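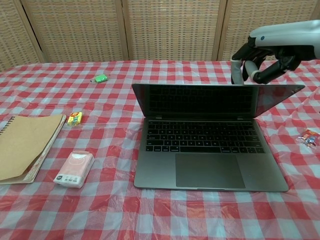

Product Review: The Skinum Wipe-Clean Tablecloth in Red and White Gingham

Reviewed for the Furnishings and Equipment Pages of the Evville Adult Learning Center
Reviewer: Hiwot Assefa, Learning Spaces Coordinator

The Evville Adult Learning Center maintains a number of shared tables for independent study, small-group tutoring and drop-in computer help. The tables were acquired at different times and do not match. Several have worn surfaces that catch on paper and are difficult to clean between sessions. Replacement was considered and set aside on grounds of cost. The Center decided instead to test plastic table coverings, beginning with the Skinum wipe-clean cloth, and to publish its findings for the benefit of the Skutodville branch and other partner sites with similar furniture.

The cloth was ordered from Asante, our regular supplier of classroom goods, and was in daily use for 9 weeks beginning in May. It was tested under the conditions our learners create for themselves: an open laptop, a notebook, a packet of tissues, a pen or two, and very often a drink. No special care was taken beyond the instructions given to all table users.

Fit and first use

The cloth arrived folded and held its creases for longer than expected. The package insert advises leaving the cloth flat overnight. We found that this removed the smaller creases only, and that the center fold remained noticeable for five days. A laptop placed across a crease will rock slightly when the learner types, which two of our tutors reported as an annoyance. Sites with the space to do so should unroll the cloth several days ahead of use.

The material trims cleanly with ordinary scissors and does not fray. We cut ours to leave a short overhang on each side. A longer overhang looks better but tends to be pulled by chair arms and by bags set down on the floor.

Use with laptops

Laptops are the most common item on our study tables, and the behavior of the cloth beneath them was our main concern. Results were good. A closed or open laptop stays where it is put, and the surface has enough grip that opening a stiff lid with one hand does not send the base sliding backward. Learners who type heavily reported no movement once the creases had settled.

Heat should be mentioned. Older machines that run warm left a faint softness in the cloth after long sessions, although the surface recovered and no marks remained. The Center now asks that laptops left running for a full afternoon be placed on a stand or a board. Learners using an external mouse will need a mouse pad – the checked pattern caused the pointer to skip with two of the optical mice in our lending drawer.

Use with notebooks and paper

Writing directly on a single sheet is unsatisfactory. The cloth and its backing give a little under the point of a pen, and a ballpoint will sometimes push through thin paper. Writing in a notebook presents no difficulty. Spiral-bound notebooks are popular with our learners, and we had expected the metal coils to scratch the printed surface. After 9 weeks of use we found light scuffing near the edges of the table and no cuts.

Ink is the weakest point. Ballpoint marks came away with mild soap if treated the same day. Marks left over a weekend did not come away entirely. Permanent marker could not be removed by any method we were prepared to use.

Cleaning

Coffee, tea and juice were removed with a damp cloth and left no stain. Crumbs gather along the center fold while it lasts and are otherwise easily brushed off. The Center's cleaning schedule calls for each table to be wiped at 7 in the evening, and staff reported that the covered table took less time than any of the bare ones. We do not recommend abrasive pads, which dulled a test corner at once.

Appearance

Opinion was divided. The red and white check is cheerful and was described by several learners as resembling a kitchen table at home, which they considered a point in its favor. Others found the pattern tiring to look at beside a page of text, and the red can be reflected in a glossy laptop screen when the display is dark. Learners who are sensitive to strong patterns should be offered a plain table. We would welcome a solid color in the same material, and have asked Asante whether one can be supplied.

Rating and recommendation

The Center awards the Skinum cloth 4 points out of 5. One point was withheld for the persistent creasing and the poor resistance to ink.

The cloth is approved for purchase for tutoring tables and for the computer help desk. It is not approved for Room 201, where learners complete handwritten assessments on loose sheets and require a hard surface. Sites wishing to borrow the test cloth before ordering may apply to the Learning Spaces office in Evville, and should state the length and width of the table to be covered.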